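Ticket 1428
Opened: 8/10/24
Site: Torndale office, first floor
Reported by: Hauwa Okeke
Assigned to: Obinna Chukwu
Category: Shared printing
Priority: Medium
Status: Closed

Problem as reported
Print jobs sent to the Clokell on the first floor sit in the queue and never come out. The queue says "Printing" against the top job and everything else waits behind it. Restarting the printer clears it until someone sends a large PDF, then it sticks again. Started after the move from Groscombe in August. Staff on the ground floor printer have no trouble.

First checks
Printer has paper and toner, no error on the panel. Test page from the panel prints fine. Test page from the print server prints fine. A two-page letter from Hauwa's machine prints fine. A 30-page PDF from the same machine sticks on page one. Cancelled the job and it stayed on "Deleting" until the spooler service was restarted.

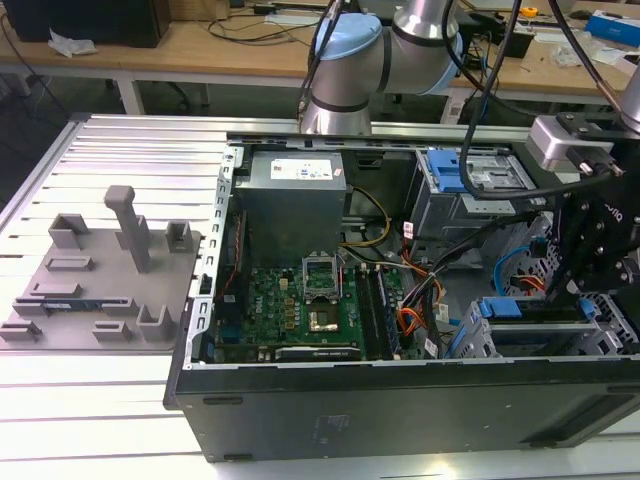 Does the same thing happen if the PDF is sent from a different computer?
Same result from three machines, two wired and one on wireless, so the fault is on the server or printer side.

Spooler
Stopped the spooler on the server, emptied the PRINTERS folder, started it again. There were old job files in there going back to the move. Small jobs went through straight away. The 30-page PDF stuck again. Event log shows the job being handed over, then a timeout after 900 seconds.

Driver
The queue was using the Morais universal driver copied over from the Groscombe server. Installed the Clokell driver on a second test queue, same port. PDF got to page 25 and stopped. Better, still not right. Left the old queue in place for now so people could carry on with letters.
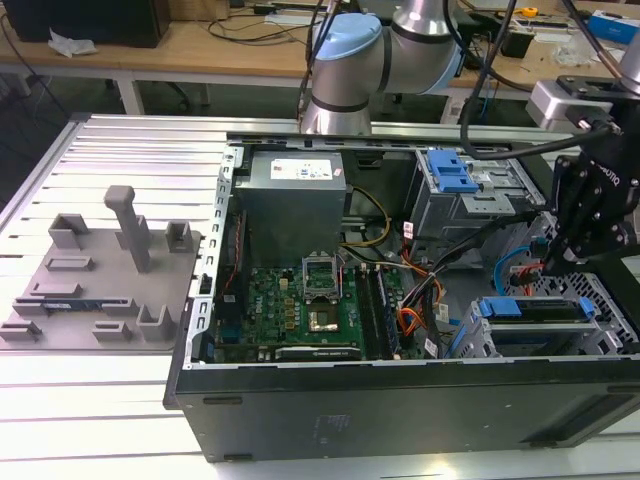 Hauwa Okeke added that the invoices run had stuck overnight as well, and asked whether it could go to the ground floor printer until this is sorted. She would need the letterhead tray set up down there.

Set up tray 2 downstairs for letterhead and pointed the invoices run at it. Please tell accounts not to load plain paper in that tray.

Port
Checked the port settings on the server. The port had been set up with the printer's old address from Groscombe and somebody had changed the address without changing the rest. SNMP status was on with the wrong community name, so the server kept marking the printer as offline part way through long jobs. Deleted the port and made a new one, raw, SNMP status off. Moved the test queue on to it. The 30-page PDF printed in full, four times running. 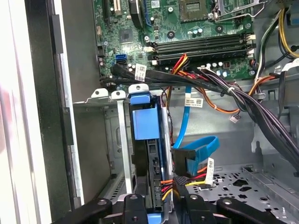 Board, memory slots and cabling, tower open.

Clean-up
Renamed the test queue to the old name and removed the old queue and the Morais driver. Users will need to sign out and back in to pick up the change. Anyone who added the printer by hand will have to remove it and add it again from the list.

Invoices run put back to the first floor. Tray 2 downstairs set back to plain.

Closed by Obinna Chukwu. Reopen if long jobs stick again, and give the file name and the time it was sent.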